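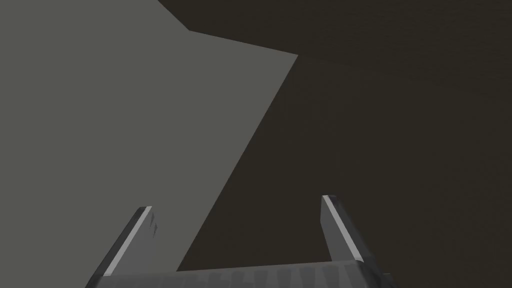

*Wrist view in the simulator: fingers open, flat gray shape on the left, dark surface on the right.*

# Checking your wrist camera before you blame the policy

Updated 11th October

Every few weeks someone on the Altance channel posts that their trained policy "just stopped working" and asks which learning rate to change. Leave the learning rate alone. It has done nothing to you. Look at what the wrist cameras are feeding the network first, and you may get your afternoon back.

This page covers the check I run on a two-arm setup in Okska, our simulator wrapper. You need a working Okska install, one recorded episode, and a willingness to stare at gray polygons.

## 1. Dump the frames

Pick an episode and export every camera stream:

```
okska export --episode 1443 --cams all --out ./dump
```

Use `--cams all` even if you only suspect one of them. I once spent two days fixing the left wrist camera when the right one was broken, and the right one was being saved under the name `left`. (Bernadette Hervieu found it in the time it took me to get coffee. She has been gracious about it, mostly.)

## 2. Start with the wide view

Open the head camera stream before the wrist streams. You want both grippers in sight so you know which arm is which and what each one is near.
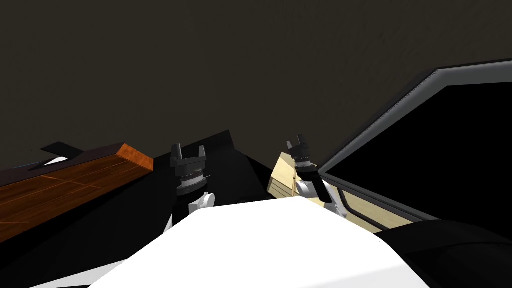
Now send a small move to one arm only:

```
okska nudge --arm left --joint 6 --deg 20
```

If the other arm moves, stop reading and go fix your joint map. If neither moves, check that the sim isn't paused. I mention this for other people's benefit.

Write down which arm moved and which stream changed with it. Put it in the config as a comment. Future you won't remember, and future you is the one with the deadline.

## 3. Compare neighboring wrist frames

Load the wrist stream and step through it slowly. The fingers should stay put in the image, give or take their own opening and closing, since the camera is bolted to the hand. The background is what should shift when the arm travels.

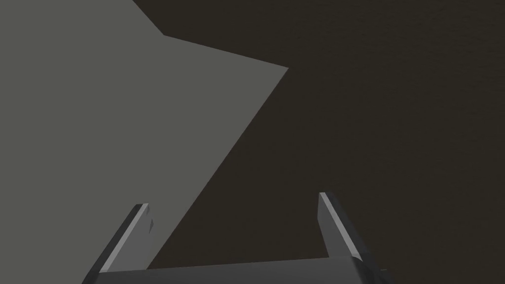 Flip back and forth between two frames and watch one hard corner in the background. A sharp point is much easier to track than a patch of dark brown, which looks like every other patch of dark brown. Three things can go wrong at this stage:

- **The corner never moves, though the joint log says the arm did.** You have a stale buffer. Set `flush_on_step: true`.
- **The corner jumps and then jumps back.** Frames are being written out of order. Sort by sim time, not by file name.
- **The fingers slide around in the image.** The camera is attached to the wrong link. Chauvin, our scene builder, will happily let you do this and print no warning.

## 4. Look at the shading

Plain materials are fine for testing control, but a policy trained on them gets picky. Check that you can tell finger from background by brightness alone. Dark fingers over a dark surface are a classic way to hide a gripper from its own robot.

Convert a few frames to grayscale and shrink them to whatever size your network eats. If you can't find the fingertips at that size, I wouldn't bet on the network either. Brighten the scene light a little before reaching for a bigger model.
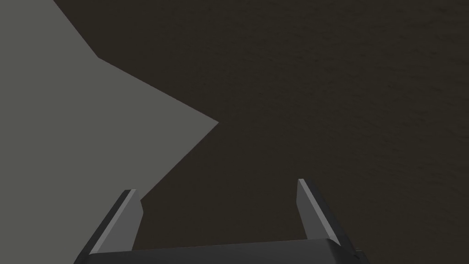 *Open gripper, nothing held. The pale edges near the fingertips are the part to look for after shrinking.*

## 5. Replay and score

Once the streams look sane, replay the episode with the Isden overlay on. It draws the predicted gripper pose over each wrist frame:

```
okska replay --episode 1443 --overlay isden --from 59
```

I start at step 59 to skip the part where the arms are settling. Adjust that for your own recordings. The overlay should sit on the fingers. When it drifts slowly, suspect the camera calibration. A fixed offset from the first frame usually means somebody swapped the wrist transform with its inverse, a tradition in our group since May.

If the overlay is good and the policy still fails, congratulations, you have a real problem. You may now touch the learning rate.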